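Choosing a freestanding tub, part two: the fixtures

In the last post I went through the size of the tub and how we got to a freestanding one. This time it's the fixtures, which took longer to decide than the tub did.

Our old bath was a steel alcove tub from when the house was built. The spout came out of the wall, the handles came out of the wall, and any time something leaked a plumber had to go in from the hall closet side. When we moved the bath away from that wall we had three choices for getting water into it. You can run a pipe up out of the floor next to the tub (a floor-mounted filler), you can keep the fixtures on a wall and let the spout reach over, or you can buy a tub with the fixtures set into its own rim.

I priced the floor-mounted kind first. The Briggs filler looked good in the showroom in Balley, but it moved when I leaned on it. The salesman said it would be solid once it was bolted to the joists. That may be so. Our joists run the wrong way for the spot where it would have to go, and the plumber wanted 10 hours of labor to add blocking. That was the end of the floor filler.

The wall option was out for a simpler reason. The nearest wall has the window in it.

So it came down to rim-mounted. I had a few worries about it. The first was losing bathing length, and you do lose some. The second was cleaning. Every hole in a rim is a place for soap and hard water to collect, and we have very hard water. The third was getting at the connections once the tub is in place. On the tub we ordered, a Climholm, there is a panel on the underside and the supply lines are flexible, so two people can slide the tub out far enough to reach everything. I asked the plumber to leave 16 inches of slack and he did.

After the worries came the question of what should be on the rim. The basic version is one lever and a spout. I wanted a hand shower as well. I rinse the tub after every bath, I wash the dog in it, and washing hair under a fixed spout is a pain in the neck. A hand shower that pulls up out of the rim takes care of all of that, and the extra hose stays out of sight when you're done.

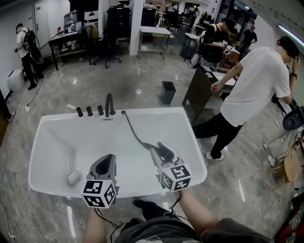

White freestanding tub with rim-mounted fixtures: three black knobs, a tall curved spout and a hand shower on a flexible hose.

I like the layout with the knobs in a row on one side and the spout next to them. It puts everything at one end, so the other end is free to lean back against. The one thing to check in person is whether you can reach the knobs while sitting down. I took my shoes off and got into the display tub to find out, which I recommend doing even if you feel silly.

On the hose, ask how long it is and what happens to it under the tub. A pull-out hose has to go somewhere when you push it back. On the cheaper sets it just drops into a loop under the rim and can catch on the supply lines. The set we ordered has a small weight on the hose that pulls it down straight. It also came with a plastic sleeve to catch drips, so that water running down the outside of the hose doesn't end up on the floor under the tub. I would not buy a set without the sleeve. If yours doesn't come with one, Skunard sells one separately and it fits most hoses.

Now the color. I went back and forth on black. Against a white tub it looks sharp, and it goes with the towel bars we already had. Against that, black shows white spots from hard water, and chrome hides them better. I wipe ours down with a dry cloth when I get out. It takes 15 seconds or so of my evening and I've gotten used to it. Don't use vinegar on a black finish. I put a little on the inside of the old soap dish, which was also black, and it left a dull patch.

For the floor we went with a gray tile. I looked at glossy marble patterns and they are very nice under a white tub, but I was worried about wet feet – and about the dog, who already slides on the kitchen floor. We ended up with a matte tile in nearly the same gray. If I were doing a bathroom for adults only I might have gone glossy and bought a bigger mat.

A few smaller notes from the install, in case they help somebody.

Put the drain stopper somewhere safe before the plumber starts. Ours is a loose one and it rolled under the vanity, where it stayed for two days.

Fill the tub and leave it for an hour before the final silicone goes on anything. Ours settled slightly on one side and the feet had to be adjusted.

Run the hand shower at full pressure outside the box before it gets installed, if your plumber will let you. The first one we received had a crack at the collar. Climholm replaced it without any argument, but it took 20 days to come.

Keep the paper template for the rim holes, even if the holes are already drilled at the factory. It has the part numbers for the washers on it and the manual doesn't.

Next up is the vanity, where I still haven't settled on a faucet. I've been told black again would be too much. I'm leaning toward black again.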